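Unit 3: Wood Surfaces and Moisture
Course notes, Interior Materials and Maintenance
Prepared by Kamala Alva, with corrections from Hermenegildo Ledesma

3.1 Scope

These notes cover the behavior of solid softwood surfaces in interior use: how the wood takes up and gives off moisture, how a finish changes that, and how cleaning should be planned around it. Veneers and panel products are in Unit 4. Outdoor exposure is not covered in this course.

Read section 3.4 before the lab session. The terms defined in 3.2 will be used without further explanation.

3.2 Terms

Moisture content (MC). The mass of water in a piece of wood divided by the oven-dry mass of the same piece, given as a percentage. Because the divisor is the dry mass, values above 100 percent are possible in green wood.

Equilibrium moisture content (EMC). The MC at which wood neither gains nor loses water at a given temperature and relative humidity. In heated rooms in winter EMC falls; in humid summer weather it rises. A tabletop is nearly always moving toward an EMC that has already changed.

Fiber saturation point. The MC at which the cell walls are full but the cell cavities hold no liquid water. For most softwoods this is taken as close to 30 percent. Shrinkage and swelling occur only below this point.

Free water and bound water. Free water sits in the cell cavities. Bound water is held in the cell walls. Free water leaves first and with less energy.

Film finish. A finish that cures as a layer on the surface, such as varnish or lacquer.

Penetrating finish. A finish that cures mostly within the upper cells, such as a drying oil.

3.3 Movement

Wood moves least along the grain, more in the radial direction, and most in the tangential direction. For course purposes longitudinal movement is treated as zero. Tangential movement is commonly close to twice the radial value, and this difference is what cups a flat-sawn board.

The change in width of a board can be estimated as follows:

change in width = width x coefficient x change in MC

The coefficient depends on species and on the cut of the board. Use the table handed out with Unit 2. Worked case: a glued-up pine top is 900 mm wide, flat-sawn, with a coefficient of 0.0025 per percentage point. MC falls from 11 percent to 7 percent over the heating season. The change is 900 x 0.0025 x 4, or 9 mm. A top screwed rigidly to its rails at both edges has no way to take up this movement and will split, usually at a glue line or a check that was already present.

Slotted screw holes, buttons running in a groove, and figure-eight fasteners all allow the top to move. Of these, buttons tolerate the most movement. Fix the center and leave both edges free if the movement is to be shared equally.

Knots need separate treatment. The grain in and near a knot runs at a steep angle to the face, so the knot shrinks differently from the clear wood next to it. In pine this often shows as a fine ring crack at the knot boundary. Knots also expose end grain at the face, and end grain takes up liquid many times faster than side grain.
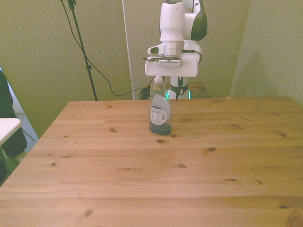
3.4 Liquid on the surface

Three variables control how much liquid enters: the amount applied, the time it stays, and the condition of the finish. The last is the hardest to judge by eye. A film finish that looks sound may have fine cracks along the earlywood bands, where the soft wood below has been compressed by use.

The drop test is adequate for maintenance work. Place a single drop of clean water on the surface and watch it at a low angle. A drop that keeps its shape for five minutes indicates a working finish. A drop that flattens and darkens the wood within one minute indicates that the finish has failed at that point. Test near a knot, at an edge, and at the place of heaviest use. The middle of the top usually gives the best result and should not be relied on alone.

Cleaning liquids do not behave like plain water. Surfactants lower the surface tension, so the liquid enters cracks that water would bridge. Alcohol-based cleaners evaporate quickly but soften shellac and some lacquers. Ammonia darkens woods that are rich in tannin; pine contains little tannin and is mostly unaffected in color, though the finish may still be damaged.

Procedure for routine cleaning of a finished softwood top:

1. Remove grit with a dry brush or cloth, working with the grain.
2. Apply the cleaner to the cloth.
3. Wipe one section at a time, with the grain.
4. Follow with a second cloth dampened in clean water.
5. Dry at once with a third cloth.

Grit left in place at step 1 will scratch the film during step 3. Direct spraying puts more liquid on the surface than wiping requires and carries it into joints between boards. Where a product label calls for a contact time, the surface must stay wet for that period; confirm that the finish can stand it before choosing the product.

3.5 Raised grain

When water reaches bare or thinly finished wood, crushed fibers swell and stand up. The surface feels rough once dry. Sanding removes the raised fibers but also thins the finish, so the next wetting goes deeper. Shenoy's notes from last year describe this as a cycle, and the term is used in the lab sheet.

To break the cycle, wet the bare wood deliberately, let it dry fully, sand lightly with fine paper, and apply the full finish schedule. Spot repair is acceptable on penetrating finishes. On film finishes the edge of the repair normally shows.

3.6 Lab preparation

Each group receives 13 pine samples, of which four are unfinished controls. Weigh all samples on arrival and record MC with the pin meter, keeping the pins parallel to the grain. Do not take readings on a knot. Divya Bhat will check meter calibration before the session starts.

3.7 Problems

Problem 1. Compute the change in width of a 450 mm quarter-sawn board for a rise in MC from 6 to 10 percent. Take the coefficient from the Unit 2 table.

Problem 2. A sample weighs 51 g and has an oven-dry mass of 45 g. Find its MC.

Problem 3. Explain why a top finished on one face only will cup, and state the direction of cupping when the room air becomes drier.

Written answers go to Geetha Reddy before the July lab.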